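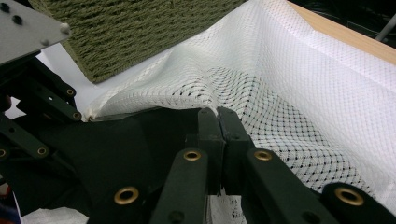 How much does it cost to hire a Nolora kit?

The hire charge is £39 a day for one hand-held gripper, its carrying case and a box of spare fingertips, with a deposit taken at the start and handed back when the kit is returned complete.

Gopinath Kulkarni has been hiring out the kits from a unit in Bretton since March. His firm, Flundari, used to repair sewing machines and still does, in the front half of the building. The back half has shelves of cases, a long bench and a set of scales for weighing parcels. When I called he had twelve kits on his books and all but two were out.

The people who hire them are mostly small teams teaching robots to handle clothes and cloth. A person holds the gripper, does the job by hand and records it, and the recordings are used to train the robot. "They could use their own fingers and film that," Kulkarni said. "Some do. But a robot hasn't got my fingers, it has two flat tips, and you pick up a shirt differently with two flat tips. You have to go in at the fold."

He showed me on a tea towel. It took him three goes. He said fabric is where most new users lose their temper, and mesh and very soft knits are the worst of it, as the tips will slide over the top layer or take hold of two layers when you wanted one. His advice is to come in low, close slowly and pull a little before lifting.

"If you've got a ridge standing up between the tips, you're fine," he said. "If you've only got the surface, it'll go as soon as you move."

The fingertips are the part that gets used up. They are sold in pairs and push on without tools, and Kulkarni tells customers to change them when the faces go shiny. Scuffs he doesn't mind. "People ring up worried about scratches. Scratches are all right. It's when they go smooth that you start dropping things." Dust is a nuisance too, and lint from cotton more so. He wipes the tips with a damp cloth between jobs and lets them dry before they go back in the case.

I asked about the joints, having heard from one hirer that an earlier set had worked loose. He didn't argue. The first batch came with pins that wore quickly, and he sent the lot back to the supplier, Sitthichai, who replaced them and paid the carriage. He now checks every joint for play when a kit comes home and keeps a card for each one with the date and what was done. He got the cards out to show me. One kit had been in for the same stiff arm on three occasions before he found a thread wound round the pivot.

"Thread and hair," he said. "Same as sewing machines. You can't see it until you take it apart."

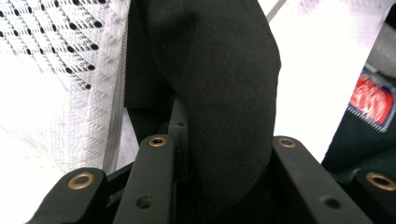 Sorting clothes with the gripper: black fabric between the arms, a white openwork garment to the left.

Dark clothing brings its own trouble. Kulkarni said that black cloth next to bright white is hard to record well, with the white coming out blank and the folds in the black disappearing. He suggests moving the lamp off to one side and doing a short test before settling down to a full session. He doesn't hire out lamps. "I thought about it. They get broken in the post."

One customer made 2,000 recordings on a single kit over a long hire, nearly all of them clothes being picked out of a pile and laid flat. It came back with the case handle missing and the gripper in good order. Another sent a kit back after a morning, saying it made her wrist ache. Kulkarni refunded her and now says on the order form that the thing is tiring to hold for long periods. He thinks half an hour at a stretch is enough for most people.

There are things the kit won't do. He steers people away from buttons and small zips, which the tips are too broad for, and from anything heavy and wet. Towels are manageable when dry. A duvet cover can be done if you don't mind taking it corner by corner. He was also clear that he supplies the gripper and nothing after it. Customers use their own computers and look after their own files, and he can't help with the training side.

"I get calls about software and I have to say, I don't know. I can tell you why it's squeaking."

Buying is possible as well as hiring, although he doesn't push it. A used kit was on the shelf with a price label when I was there, and he said he would sooner sell one to somebody who had hired first. Longer hires are charged at a lower daily rate, agreed over the phone. Postage is extra both ways, and anyone near enough can collect from the counter in Bretton.

He is waiting for a set of narrower fingertips from Sitthichai, meant for collars and cuffs. The samples he tried were too soft and bent to one side when he closed them on denim. A second lot has been promised, and he will put them in the spares box at no extra charge once he is happy with them.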